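Workshop Tips: Small Arms, Clear Bottles, and Software That Gets Both Wrong

Notes from the bench at Skokcombe, collected since June. They apply to any small arm with a camera at the wrist. Baird is our planner and Grolby is the log viewer; substitute whatever you run.

1. Put the timestamp on the picture when it is captured.
Most drivers stamp the image when it reaches the program. On our bench the gap between the two was 38 milliseconds. A wrist camera moves with the arm, so the planner pairs an old picture with a new arm position and the target drifts in the direction of travel. Slow the arm to a crawl and repeat the same approach. If the error shrinks with speed, look at the clock before you look at the calibration.

2. Do not trust depth on clear plastic.
A depth sensor reads through the wall of a bottle, or off a highlight, or returns nothing. Find the parts that are printed or solid color and fit the shape to those. A cap gives you the axis. A label gives you the side wall. Mask out the clear sections entirely; a hole in the data does less harm than a wrong number.

3. Do not use the label to find which way the bottle faces.
A bottle is round and the gripper does not care. If your pose estimator reports rotation about the long axis, throw that number away before it reaches the planner. Ours kept asking for a wrist turn to line up with artwork, and the turn ran the cable up against its limit. In Baird this is one line in the object file: symmetry axis z.

4. Keep the water line out of the edge detector.
The surface of the water makes a strong horizontal edge, and it moves when the bottle does. Restrict edge search to a band below the shoulder and on the label. The upper border of the label is usually the cleanest line you will get.

5. Plan for the neighbor.
Anything standing close to the target goes into the collision model, even if you have no plans to touch it. A plain cylinder is good enough. Pad it by 25 millimeters on the first run and bring the padding down later. With two arms on one table, each arm must publish its position to the other's planner, including when it is parked. A parked arm that has stopped publishing will be treated as open space.

6. Mask your own fingers.
The fingers are in the wrist view the whole time. Draw the mask once for open and once for closed, and blend between them using the jaw position. Redraw both after any change of fingertips.

7. Split the approach.
Run free motion to a point 60 millimeters short of the object, stop, take a fresh image, and re-plan the last stretch as a straight line. The stop costs little time and removes most of the bad grasps. We tried skipping it -- we put it back the same afternoon.

8. Save the misses.
Keep every image from the re-plan point, good or bad, with the arm position and the plan that followed. Four views from one session will tell you more about lighting than a week of tuning. We hold the last 400 in Grolby and delete by age. Name the folders by software version; names like "test_new" are useless by the next month.

9. Fix exposure before you tune anything.
Auto exposure on a white table lowers the whole image as the table fills the view, and thresholds set at one distance fail at another. Lock exposure and white balance with the arm at the re-plan point, and write both values into the log header.

Wrist views with the bottle upright on the table. Compare the label side and the position of the water line. 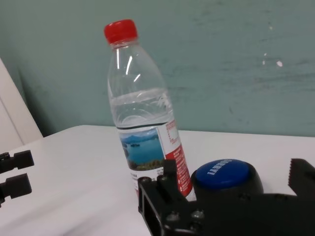
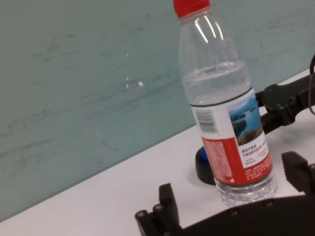
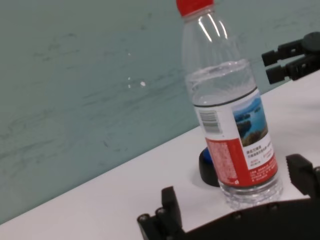
Oi-ling Su wrote in about tip 5 to say that fixed padding gave her trouble on the Timville bench, where the planner would refuse every path once two objects stood close together. She now sets the padding per object and lets it taper to zero along the final straight stretch, with the speed capped over the same distance. She also asks that tip 6 mention cables, which in her setup swing into view at certain wrist angles and get picked up as part of the target.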